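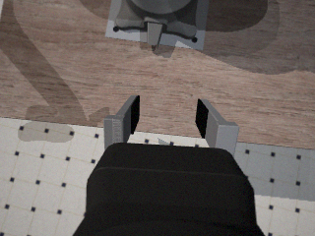 Fitting a threshold strip between a timber floor and a tiled floor

A threshold strip covers the joint where two floor coverings meet, usually in a doorway. It protects the edge of the tile, hides the expansion gap at the end of the boards and takes up any small difference in height. The method below is for a two-part strip, in which a base rail is screwed to the subfloor and a cover profile is fixed down onto it. One-piece stick-down strips are dealt with briefly at the end.

Tools and materials

Two-part threshold strip, with screws supplied
Wall plugs, if the subfloor is concrete
Tape measure, steel rule and pencil
Fine-toothed hacksaw and mitre box
Flat file
Drill, with a masonry or wood bit to suit
Vacuum cleaner
Flexible sealant, for bathrooms and kitchens only

Checking the heights

Lay the steel rule across the joint from the higher floor and measure down to the lower one. Do this at both ends and in the middle. Use the largest reading.

If the difference is under 2 mm, use a flat profile. Between 2 mm and the limit given on the packet, use a ramp profile. The Wurnix ramp used for this page is rated to 11 mm, but the cover has to be set at a steep angle to get there and the bottom edge can be felt underfoot. Where there is a choice, raise the lower floor with a thicker underlay before the boards go down.

Checking the gap

The base rail sits in the gap, so the gap has to be wide enough for the rail and still leave the boards room to move. Measure from the tile edge to the end of the boards. Subtract the width of the rail. What remains must be at least the expansion allowance given by the flooring manufacturer.

Boards that are too close can be trimmed in place with an oscillating multi-tool run against a straight batten. Mask the tiles first. Do not trim the tile side unless the edge is badly chipped.

Cutting to length

Measure the width of the doorway at floor level, between the frames and not between the stops. Older openings are seldom parallel. The doorway at Certhorpe measured 2 mm less on the kitchen side than on the hall side, and the strip was cut with a slight taper to match.

Mark the cover profile on its upper face and cut it face up, so that any burr forms underneath. Dress the ends with the file, working away from the visible surface. If the frame is moulded, make a card template and transfer the outline. Cut the base rail 4 mm shorter than the cover.

Fixing the base rail

1. Vacuum the gap. Grit under the rail will stop it sitting flat.

2. Set the rail in place, tight to neither floor, and mark the screw holes. Spacing should not exceed 150 mm, with a screw close to each end. Drill extra holes in the rail if those supplied are further apart.

3. Check for pipes and cables. Doorways are a common route for heating pipes. If there is underfloor heating, do not drill at all – bond the rail with a suitable adhesive.

4. Lift the rail, drill the holes and vacuum again. In concrete, insert the plugs flush with the surface.

5. Screw the rail down, starting in the middle and working outwards. Stop when the head is seated. Overtightening bows the rail and the cover will not lie evenly.

Fitting the cover

For a clip-in cover, start at one end and press down along the length with the heel of the hand. A rubber mallet and a scrap of softwood can be used on stubborn sections. Do not strike the profile directly.

For a screw-down cover, start all the screws before tightening any of them. Tighten in turn, a little at a time, until both edges touch their floors.

In a bathroom or kitchen, run a thin bead of sealant under the tile side only. The board side must be left free to move.

Clearing the door

Close the door slowly over the finished strip. If it catches, mark the height, take the door off its hinges and plane the bottom edge. Seal the bare timber before rehanging.

Stick-down strips

A self-adhesive strip such as the Manole flat profile is adequate where the floors are level and traffic is light. Clean both surfaces with methylated spirit and let them dry. Press the strip onto the tile side first, then lower it onto the boards. The adhesive will hold the boards to some extent, so it should not be used on wide floating floors. Keep heavy traffic off it overnight.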